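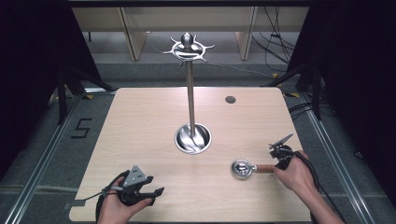

Cleaning and re-levelling the centre well on a crown-top table
Forum: Café and Kitchen Furniture > Maintenance

rnurmi_ilari
I look after a wood-grain table with rounded corners and a circular stainless well set into the middle. A polished pole rises out of the well to a crown-shaped top: ring, curved spikes pointing outward, metal knob on the cap. The base of the pole sits in a reflective bowl with a swirled finish. Two questions.
1. What do you use on the swirled bowl? Ordinary stainless polish leaves a grey film in the swirl.
2. The pole leans. Measured with a digital level on two faces, it is out by 4 mm over its height. The tabletop itself is level.
The table is on carpet, if that matters.

Baloyi_bench
It matters. Carpet compresses under load, and a top that reads level today may not in July. Check the feet first, then the well, then the pole. If you shim the pole before the feet have settled you will be doing it twice.

For the bowl: warm water, a drop of dish detergent, microfibre, then a second cloth with plain water. Follow the direction of the swirl. No polish at all. The film is dried polish and more polish will add to it.

dingm
Disagree on the feet. He says the top is level. If the top is level and the pole is not, the fault is between the well and the pole. Most likely grit under the base. Lift it out, wipe the seat, put it back and measure again before touching anything else.

rnurmi_ilari
Lifting it out is the part I was hoping to avoid. Does the knob have to come off first?

dingm
Depends on how yours is assembled. On the one I have, the knob holds the ring down, so I take the knob off, then the ring, then lift the pole on its own. Lifting with the ring attached means the spikes are at face height while you are leaning over the well. Not recommended.

G_Moriarty
I leave the ring on and have never had an issue. Two people, one on the pole, one steadying the crown with a folded towel over the spikes. Taking the knob off every time wears the thread. I replaced mine after that and the part was $775 with freight, for a knob.

dingm
That is a crossed thread, not wear. Start it by hand, backwards a quarter turn until it drops, then forwards.

G_Moriarty
It was started by hand.

Reiko M
On the film: if detergent does not shift it, white vinegar diluted one to four, two minutes at most, rinse, dry straight away. Do not let it run over the lip of the well onto the tabletop. I mask the rim with painter's tape. Avoid anything abrasive, including the 400 grit pads that get suggested here. They will cut across the swirl and the bowl will go cloudy in that colour of light you get from overhead fittings.

Baloyi_bench
Agreed on the pads. Vinegar I would keep for a last resort.

Also, Ilari, is there a small round hole in the top off to one side of the well? If it goes right through, plug it before wet cleaning. Cut edges inside a hole are seldom sealed and the grain around them will lift.

rnurmi_ilari
There is, near one corner. I had been wiping straight over it. Will plug it.

D. Abubakar
Separate point. Clear the table before lifting the pole. I left a tamper with a wooden handle on mine, put the base down on it, and split the handle. The metal head was fine. The tabletop has a dent I still have not filled.

rnurmi_ilari
Update. Knob and ring off, pole out. There was a crescent of hardened polish under one side of the base. Scraped it with a plastic card, rinsed, dried, refitted. Lean is now under 1 mm. The bowl came up with detergent on the third pass, no vinegar needed.

dingm
As expected.

Baloyi_bench
Good result. I would still check the feet in a month – carpet does not stop moving.

G_Moriarty
How did the thread look?

rnurmi_ilari
Some bright metal on the first turn, otherwise clean. I put it back on by dingm's method. Will measure the lean again next month and post the figure.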